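Should a small window maker start exporting, or wait?

Ashwin Naidu
Hi all, hoping someone has been down this road. I run a small firm called Korton (17 of us, mostly on the shop floor) and we make made-to-order window blinds. Home sales have been good, and in August a distributor called Tasance got in touch wanting to carry us abroad. Exciting! But they want a 25 percent discount off our trade price and 109 days to pay. My gut says the discount is fine and the payment terms are scary. Has anyone signed something like this?

Miroslava Gajdoš
The discount wouldn't bother me much, it's the wait for the money that hurts. We did a similar deal at Jurčo and I spent that whole first year on the phone to our bank (lovely people, but still). Ask for part payment up front and the rest on delivery.

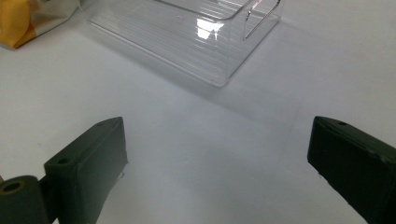

Also get a quote for credit insurance before you agree to anything. Ours came to 2 percent of the invoice and I slept a lot better. And check who pays if a shipment gets held up at customs, our first contract didn't say a word on that.

Oľga Machala
go for it, you only regret the ones you don't do

Fitriani Santoso
I'd try one small order first and keep exclusivity out of it. Codau tied us up for a whole country and then hardly sold a thing, so put a minimum order in writing if they push for it.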